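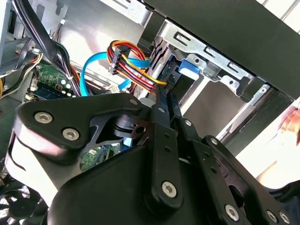

Why does a hard drive need two cables?
One carries power from the power supply and the other carries data to and from the motherboard. A drive with only one of them connected will not work.

Chapter 9
Drives, Bays and Cables

In the last chapter you removed the side panel and learned to find the power supply and the motherboard. This chapter deals with storage: where the drives sit in a desktop case, how they are held, and how they are connected. By the end of it you should be able to take a drive out of a case and put it back without help.

Power leads are usually easy to pick out. They run together in a bundle, and the colours mean something. Yellow carries 12 volts, red carries 5 volts and black is ground. In the open case at the start of the chapter, wires of these three colours run to the drive bay from a black SATA power connector. The light-blue cable looping behind them is the SATA data cable. Data cables are sold in many colours, and the colour makes no difference to how they work, so do not rely on it when you move to another machine. Look at the connector instead. The data connector is the narrow one with seven contacts, and the power connector is the wide one with fifteen. Both have an L-shaped key and fit one way round only.

Drives sit in a metal cage. Older cages hold each drive with four screws, two on either side. Many later ones use plastic tabs or latches, and these vary a good deal from maker to maker. Press or slide them with a finger. If a latch will not move, stop and look for a screw you have missed — forcing it is the commonest way to break one.

Before you start

Shut the computer down, switch it off at the wall and pull out the mains lead. Hold the power button in for a few seconds. Touch bare metal on the case before you handle any part, and put on the wrist strap if your workroom has them.

Pull on connectors, never on wires. Some data cables have a small metal clip that must be pressed first.

Words used in this chapter

Bay: a space in the case made to take a drive.
Cage: the metal frame that forms one or more bays.
SATA: the type of connection used by the drives in this chapter.

Practical work for this chapter is on page 143. Edeltraud Sutter and Do-yoon Yeo wrote the exercises, which use the Arness training case. Any desktop case with a SATA drive will do in its place, though the latches may differ from the drawings.

9.1 Finding the drive

Start at the motherboard and follow the data cable with your eye until you reach the drive at the other end.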